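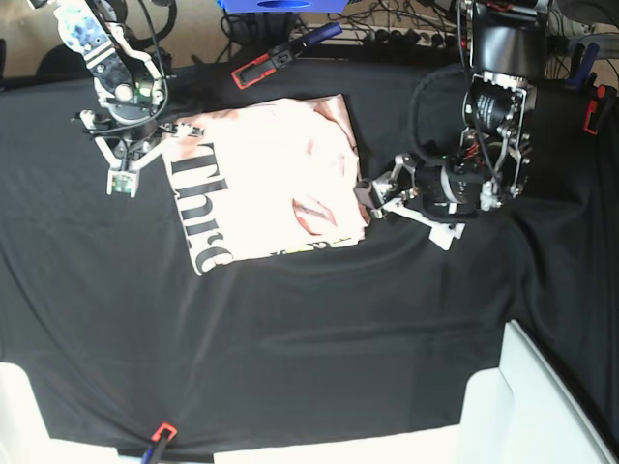 Subject: Re: [carry-on-list] two weeks in Tostska with one small bag?

Hi all,

I've been meaning to answer this one since Monday and kept getting stuck at work, so sorry if half of it has already been covered.

> We're taking the Ziltik ferry over in December and then staying put
> in Tostska for two weeks. I've always been a big suitcase person and
> my partner wants us each to bring one small bag. Is that crazy for
> winter? I'm mostly worried about shirts and shoes. Also does anybody
> know if the Van Hecke guesthouse still has a washing machine guests
> can use? Their web page hasn't been touched in ages. And is the
> Pludus pack worth the money or are we just paying for the zippers?

It's not crazy! I did almost the same trip last winter, except I stayed twelve nights and came back by train, and my bag was 2,567 grams with everything in it but the coat. (Yes, I weighed it on the kitchen scale. I'd been hoping to stay under 3,000 and I was so pleased with myself that I took out a pair of socks just to see the number drop, and then I put them back in.)

Washing machine first. Yes, Van Hecke had one when I was there, down a half flight of steps behind the breakfast room. You ask for the key at the desk. It's slow, so start it before you go out for the day. There's no dryer but there's a rack next to the boiler and my stuff was dry by the next morning, even the jeans, which I did not expect. Bring your own soap. The little shop across from the ferry landing sells it but only in giant boxes and you'll be carrying that around for the rest of your life.

Once you know you can wash, the shirt problem kind of goes away. I brought five T-shirts, two long-sleeved things and one wool sweater, and I wore the sweater every single day. I could have left a T-shirt home. What I'd tell you to look at is how thick they are. Those heavy cotton ones you get free at events take up twice the room of an old soft one, and they're the last thing on the rack to dry. 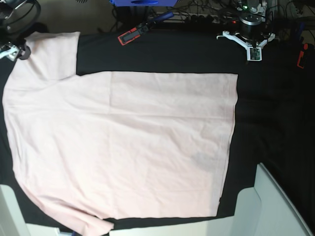
On folding versus rolling, I know we go around on this every few months and I'm not trying to start it again. I fold. I've tried rolling and everything comes out looking like I slept in it, and in a bag that opens flat like the Pludus a stack of folded shirts just sits better. Rolling is great in a duffel. If you fold, make everything the same width as your bag and put the sweater on top, so you can get to it on the ferry. The ferry is COLD. They keep opening the doors to the deck and everybody pretends it's fine.

Shoes: wear the boots, pack one pair of light shoes, and stop there. I brought a third pair "for dinner" and there is no dinner in Tostska that needs them. The nicest place in town had people in rubber boots at the next table.

Now the Pludus. I paid 160 for mine on sale and I think the regular price is up to 200 now. At 160 I'd buy it again tomorrow. At 200 I'd at least go look at one in a store first, mainly to try the shoulder straps, which are on the short side if you're tall. The zippers are very nice, I'll give them that, but what I ended up liking most was the flat pocket against your back, where I kept the ferry ticket and my passport. The water bottle pocket is terrible. Mine fell out on the gangway and rolled all the way down to the cars.
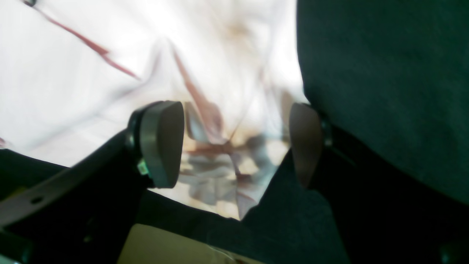 One more thing about Ziltik, and please check this because they may have changed it. When I went, the small bag came on with you and anything bigger had to go in the cage on the car deck, and you couldn't get at it until we docked. The crossing is long enough that you'll want your book, your snacks, and your warm hat. So that's another point for your partner, sorry!

I'd pack these too, which I never see on anyone's list:

- a cloth shopping bag, for dirty laundry going out and cheese coming home
- a short piece of string for drying socks in the room
- slippers or very thick socks, the floors at Van Hecke are stone
- a paper copy of the train times if you're going on from there

If somebody has been more recently than me, can you say whether the bakery by the church is open in winter now? It was closed the whole time I was there and I looked in the window every morning like a sad dog.

Have a great trip and report back, especially on the bag weight. I'd love to know if anybody beats mine with boots left out of it.

--
To leave this list, send a blank message with "unsubscribe" in the subject line.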